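Last touched 22/03/2020. If the column names below don't match your copy, you have the old one, and the old one had a bug that put a whole bakery in the sea.

# Arcombe Shopfront Names

A table of names that have been painted, bolted or stuck above shop doors in the town of Arcombe, with the street, the trade and the years each name was up. It has 3731 rows. It began as an argument in a pub over whether the shoe repair place on Collet Street had ever been called anything other than "Shoe Repairs" (it had: "Sole Trader", for two years, and people were right to forget).

## What's in the folder

- `names.csv` - the main table, one row per name per address
- `streets.csv` - street names, old and new, with the year of each change
- `puns.csv` - 700 names judged to be puns, with a note on how bad
- `sources/` - typed-up pages from the trade directories
- `clean.py` - turns the typed pages into the main table, most days

## Columns in `names.csv`

| Column | Meaning |
|---|---|
| `name` | The name as it stood on the sign, errors included |
| `street` | Street as it was called then |
| `number` | Door number, or blank |
| `trade` | One of the trades in the list below |
| `first_seen` | Earliest year we found the name |
| `last_seen` | Latest year we found it |
| `source` | Short code for the directory, photo or person |
| `doubt` | 0 for fine, 1 for shaky, 2 for "Gareth remembers it" |

`first_seen` and `last_seen` are the years we have proof, which can be a long way inside the years the shop was open. A butcher may have traded under the same sign for three decades and turn up in the table for one year because he refused to pay for a directory listing. We have his grandson's word for the rest, and it's in the notes column of the source file where you can weigh it yourself.

Trades are `food`, `drink`, `clothes`, `hair`, `repair`, `household`, `money`, `other`. Hair got its own code early on. Anyone who opens `puns.csv` will see why.

## Spelling

We keep what was on the sign. If the painter left out a letter, so do we. "Stationary" appears above four different stationery shops, and Zyanya Jaramillo has asked that people stop sending in corrections. The file is right. The shops were wrong.

Apostrophes come and go between one directory and the next. A name that gained or lost an apostrophe counts as the same name, and we keep the version from the earliest source. A name that changed "and" to "&" also counts as the same name. A name that added "New" on the front counts as a different one, even when it was the same owner, the same counter and the same pies.

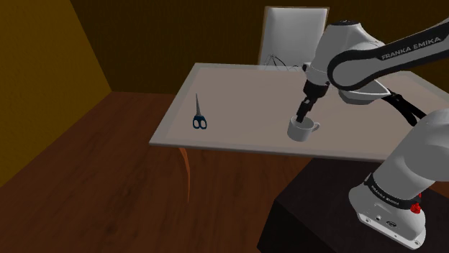
Capital letters are a lost cause. Most signs were in capitals throughout, most directories weren't, and the code lowercases everything before it compares two names. The `name` column puts them back as best it can. It does poorly with anything Scottish.

## Streets that moved

Collet Street was Collet Lane until the council widened it, and the numbers were then handed out again from the other end. This means number 12 before the change and number 12 after it are different buildings, and the two owners were not on speaking terms. Use `streets.csv` to join them up. Don't join on door number alone. Édgar Londoño did this for the first map and produced a town where the bank had become a fish shop, which got a warm response locally and had to be taken down.

Market Row has no numbers in any source. Shops there are listed in walking order, starting from the church, in the column `order_hint`, which exists only in the source files and only for Market Row.

## The puns file

Each of the 700 names has a `groan` score from 1 to 5, where 5 means the reader had to put the page down. Scores came from two readers working apart, Nilton Huanca and Arnulfo Villanueva, and we kept both. They agree well on hairdressers and badly on fish. Nilton gives nothing above a 3 to any name that uses "plaice", on the grounds that it takes no effort. Arnulfo thinks effort isn't the point.

Please don't average the two scores and report the result as the funniest shop in Arcombe. A local paper did, the winner put it in the window, and the runner-up still raises it with us at the bus stop.

## Known trouble

1. Pubs are thin. The directories listed them by landlord, so many have a person's name where the sign should be.
2. Charity shops are listed once per address even where they swapped floors.
3. "Busix" appears as a clothes shop, then as household, then as clothes again. This is correct. They tried curtains.
4. Konberg & Son and Konberg & Sons are two rows. We think they're one shop and a happy event, but can't prove it, so `doubt` is 1 on both.
5. Anything with `source` set to `window` was read off an old photograph through a magnifying glass. Some of those names may be special offers.

## Running the cleaner

You need Python 3 and nothing else. From the top folder:

```
python clean.py sources/ names.csv
```

It writes over `names.csv` without asking. Yes, we know. If it stops with `unknown trade: sundries`, open the page it complains about and pick a code by hand. We went back and forth on adding a `sundries` code and decided that half the town would end up in it.

## Adding to it

Send the name, the street, a year and where you got it. A year you can back up beats a run of years you can't. Photos of signs are welcome, receipts even more so, and paper bags with the shop name printed on them are the best thing anyone can bring us. We'd like the next round of additions in by May so Zyanya can check the street names in one sitting.

Family stories go in too, with `doubt` set to 2. That code was named after Gareth Nuttall with his full consent, and he has since been proved correct on the tobacconist, the second tobacconist and the place with the parrot.

## License

Use it for whatever you like, and say where it came from. The typed directory pages are from books old enough to be free of copyright. The groan scores belong to the men who gave them, and both say you can have them.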